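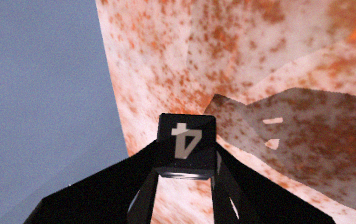 A Day at the Closteck Enamel Works

Our branch of the old stove and kitchenware group went to the Closteck works in April. There were 14 of us in two vans. We had asked twice before and been turned down both times, once for a furnace rebuild and once for reasons that were never given. This time Delia Troncoso in the front office wrote back within a week and offered us a full day, with lunch in the canteen at our own expense.

Getting there

The works is at the far end of Tremblay, past the grain elevator and the second set of railroad tracks. The sign is small and faces the wrong way if you come from the highway. Go by the water tower. Visitors park along the fence on the north side. The gate opens at eight, and we were signed in and wearing safety glasses by twenty past. Closed shoes are required. One of our members had come in canvas sneakers and was lent a pair of steel-toed boots two sizes too big, which he wore all day.

What they make

Closteck started out making basins and pails. The oldest building has a date stone over the loading door, but the last two numbers have worn away and the company itself gives two different founding years, one on the letterhead and one on the calendar. Today the work is mostly oven liners, stove tops, street signs and a small line of pots sold under the Evley name. The pots are the part most of us came for. They make up less than a tenth of the business.

The press shop

Mervin Leclerc took us around in the morning. He has run the press shop for 11 years and before that worked in shipping. The steel comes in as flat blanks from a mill two states away. A pot takes three strokes to form, with a wash between the second and third. The presses are loud enough that he gave his talk in the hallway first and then just pointed once we were inside.

He showed us a rack of rejects. A blank that wrinkles at the rim is thrown out right away, but a fine crack near the base may get through to the coating stage before anyone catches it. He said the steel has to be low in carbon or the coating will blister in the furnace. Several of us had seen those small craters on old pans and had always blamed the cook.

Cleaning and coating

After pressing, everything goes through the pickling line. The smell is sharp and stays in your jacket. We walked along a raised gangway on one side and were asked not to lean on the rail.

The coating is called slip. It is ground glass, clay and water, with a few other things that they would not list for us. The grinding is done in big drums filled with ceramic balls, and a batch runs overnight. Pots are dipped by hand. I had expected a machine for this, and there is one for the flat goods, but the handles and spouts on the pots leave drips that a machine does not deal with well. The dipper turns the pot over, gives it a twist, and hangs it on a hook. Elínborg Riis, who has dipped for longer than anyone else there, let three of us try it with a spoiled coffee pot. Mine came out with a thick roll of slip along the bottom edge. She wiped it off with her thumb and hung it with the rest of the scrap.

The furnaces

There are two furnaces. The ground coat is fired first and comes out nearly black. The color goes on over that and is fired again at a slightly lower heat. White needs a second color coat and so goes through three times, and this is why a white Evley pot costs more than a blue one. I had wondered about that for years.

We stood behind a yellow line and watched the chain carry pieces out. They glow orange at first and you can't tell the colors apart. The blue shows up after a minute or so. The red takes longest, and looks brown until it is nearly cool.

It was warm enough by the furnaces that two people went back outside. Bring water. There is a fountain by the time clock but the pressure is poor.

Lunch

The canteen does a hot dish and a sandwich. I had the bean soup, which was good, and a roll that was not. Coffee is free. It is served in seconds from the sign line's mug run, each one with a flaw somewhere, and people from the works have their favorites and will ask for them back.

The sample room

The afternoon was what I had looked forward to most. Pongsak Rojanasak looks after the sample room, on the second floor above shipping. It holds 1191 pieces, all of them numbered in grease pencil and entered in a set of ledgers. The early ledgers are in German, and he is slowly going through them with a dictionary.

The shelves run by type. Coffee pots take up one wall. I made notes on the following for members who asked:

Graniteware roasters, gray on gray, several with the paper label still on the lid.

A set of canisters lettered for sale in Quebec, complete apart from the one for tea.

Funnels in all sizes, including one as wide as a bucket.

A child's washstand set in pale green, chipped at the handle of the jug.

House numbers, most of them white on blue. These were made from scrap left over from the sign line and were sold by mail. The room has drawers of them, and a good many never went out.

We were allowed to handle anything below shoulder height. Photographs are fine for personal use, though the light is bad and the windows are behind the shelves.

Lieven Jacobs, from our own group, had brought a skillet he has never been able to place. Pongsak turned it over, looked at the rivets and went straight to the third ledger. It was made for a hardware chain called Flukeo for a single season. The order was for 400. Lieven has been told at various sales that it was Austrian.

Seconds shop

The shop is open until four. Seconds are sold by weight, and the scale is next to the door. Most of us bought something. The stove tops are cheap but you would need the right stove. Cash or check only.

For anyone planning a visit

Write to the front office and allow plenty of time. Groups of more than 15 are split. The stairs to the sample room are steep, and the freight elevator is not for visitors. The morning tour is mostly standing. We left a little after four and hit the grain trucks coming out of Tremblay, so the drive home took longer than the drive up.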